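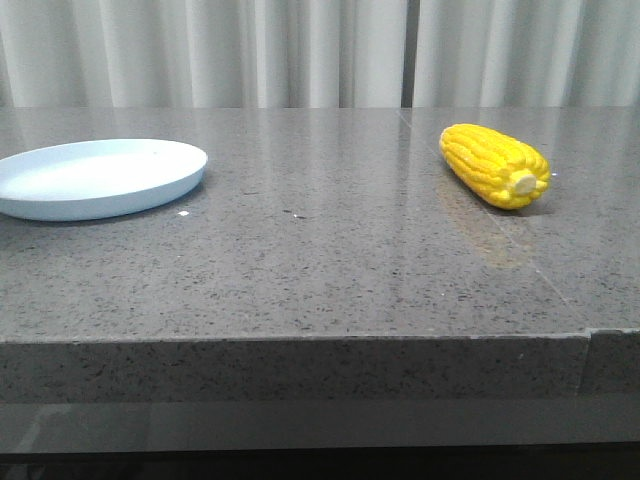 My held-out test for a small imitation policy is putting me in a corner and I'd love some outside eyes on it. I'm trying to reproduce the "goal as start and end only" result from the Zisarell reading list, where the policy gets trained on demos but is told the task with nothing more than a sentence. I have 470 demos of one task, corn onto plate, all on the same stone counter with the same gray-white curtain hanging behind it. The corn starts on the right, the plate is over on the left, and there's a long stretch of bare counter between them. Training loss looks lovely. On the starts I trained on it gets the corn to the plate nearly every time, and I was ready to celebrate! Then I ran 21 test starts with the corn moved and turned, and it only placed it in 2 of them. Mostly it reaches for where the corn used to be, closes on nothing, and carries that nothing very carefully over to the plate. Is this just too little data, or is my way of splitting the demos wrong? I split by random demo, if that matters. Also wondering if the shiny counter is hurting me, the corn throws a yellow reflection toward the front edge and I don't know whether the encoder cares.

Theresia Berchtold
Posted 2026-08-11

Corey Tawhiri

More data. 470 sounds like plenty but it's one counter and one toy. I'd get a few hundred more and see.

Zoriana Vakulenko

I'd hold off on collecting for a minute. A random split by demo is the first thing I'd fix, and it's the same mistake I made in my first project at Pleddale (I lost most of September to it, so you have my sympathy). If you recorded in batches and the corn was put back in more or less the same spot between takes, then your validation demos are close copies of your training demos. The validation number tells you how well it remembers the batch. Sort your demos by where the corn is at the start, cut the counter into a coarse grid, and keep whole grid cells out of training. My guess is your validation curve will turn ugly right away, and then at least you'll have a number that moves when you change something.

The closing on nothing part is pretty telling too. I'd bet the policy is leaning on the arm's own joint readings and hardly looking at the image. Easy check: take a recorded start, swap in an image with the corn somewhere else, keep the joint readings the same, and see if the first chunk of predicted actions changes. If it barely moves, you've got your answer. What worked for me was dropping the joint readings at random during training – I blank them in half the samples – and starting the arm from a different pose every time I record.

Then recollect a little, with the corn turned different ways. Yours points up toward the left in that start, and if most of the set is like that, the policy has hardly had to learn anything about the angle. Move the plate as well. If it's always at that left edge the arm can learn the drop spot by heart, and you'd never catch it with a test that only moves the corn. I see your plate runs out of view on that side, so I'd bring it in a bit while you're at it.

On the reflection, I wouldn't worry yet. It travels with the corn, so if anything it's a second hint about where the corn is. It could get you if you change the lights. Try a matte cloth over the counter for one short batch if you want to rule it out, but do the split first.

Eglė Kalniņš

Agree with Zoriana on the split. One thing to add, 21 test starts is thin for comparing two versions of a policy. Going from 2 to 4 wouldn't mean much to me. I'd write down the start positions, mark them with small bits of tape off to the side where the camera can't see them, and run each one more than once for both versions. And score the stages on their own – reached the corn, got hold of it, let go over the plate. With a single pass or fail you can't tell if a change helped the reach and broke the grasp.

What image size are you feeding the encoder, by the way? We had ours set so low on the Aigner setup that a small object was only a few pixels across, and no amount of demos was going to fix that.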